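Side tables, lamps and the one book: notes for my talk at the Stutcombe home evening, Mon 18 May

(Slide 1, title. Wait for the chairs to stop scraping.)

Hi everybody, thanks for coming out. I'm going to talk for a bit about small tables. I know, I know. The program says "Styling Your Living Space" but I asked for small tables and the organizers said sure, call it whatever you want, so here we are!

Quick show of hands – who has a side table at home with more than five things on it? (Pause. It'll be most of the room. Put my own hand up.)

(Slide 2, my old table.)

Okay, so this was me in February. I emptied my side table onto the couch and there were two remotes, a candle I don't like the smell of, hand cream, mail, more mail, and a mug. The lamp was in there someplace too, shoved so far back that it lit up the wall and left my lap in the dark. I'd been reading by the ceiling light for months and complaining about my eyes.

(Tell the hand cream story if they're laughing. Skip if they look tired.)

(Slide 3, heights.)

Let's do the lamp first. Sit down where you normally sit and have somebody look at where the bottom of the shade comes. You want it near eye level. Much higher and the bulb is glaring at you, much lower and you get a nice bright circle on the table and a dim book. My own lamp was too short, and I fixed it with a different table, which I found at the Tremblay for 54 dollars. If you haven't been to the Tremblay, it's the big secondhand place out on the Sumness road, and you should go on a weekday.

People always ask about shades, so: fabric, pale, plain. A cone shape throws more light down than up and I like that for reading. A drum shape is more even and good if the lamp is really there for the whole room. Dark shades look fantastic in a store and then you get them home and wonder who turned the lights off. I bought a navy one from Clollis for 73 dollars and it lasted one evening.

Oh, and straighten the thing! Shades get knocked every time somebody dusts. Take hold of the fitting at the top if you can reach it, and don't yank on the fabric, it'll go baggy on you. And turn the seam to the wall while you're at it.

(Drink of water.)

(Slide 4, the two-thing rule.)

So my rule, and you're allowed to hate it, is a lamp and one other thing. That's the whole table. The other thing can be a book or a plant or a little dish for your glasses. When you sit down with a coffee you've got somewhere to put it, and when you get up the coffee goes with you. In theory. My family is still working on that part.

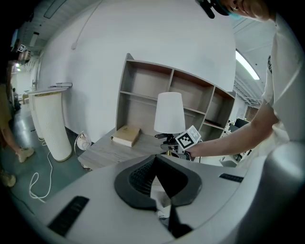
With a book, lay it flat and keep it closed, and leave some air between it and the lamp base so you can pick it up without bumping anything. I go for a plain cover in a quiet color. If it's the book you're really reading, even better, don't go buying pretty ones by the yard.

(Slide 5, shelves.)

Last bit, and it's the one I get the most pushback on. If there's a shelving unit behind your table, the kind with the square cubbies, please don't fill it up the day you get it. Leave it bare for a week. Mine is 70 inches wide and I wanted to cram every hole by bedtime, but when I waited I found out I liked the empty ones, especially right behind the lamp where the eye needs a rest. I put things back on the bottom row first, then the far ends, and then I kind of ran out of things I cared about.

Cords, fast, as I can see the clock. Run the lamp cord down the back leg and clip it there. Two clips is plenty. Any slack goes behind the table and stays off the walkway.

(Slide 6, homework.)

Tonight when you get home, take everything off one table. Wipe it. Put the lamp back, sit down, and check the height before anything else goes on.

Questions? (If they ask what the whole corner cost me: 118 dollars, table and new shade and clips, and no, that isn't counting the navy one.)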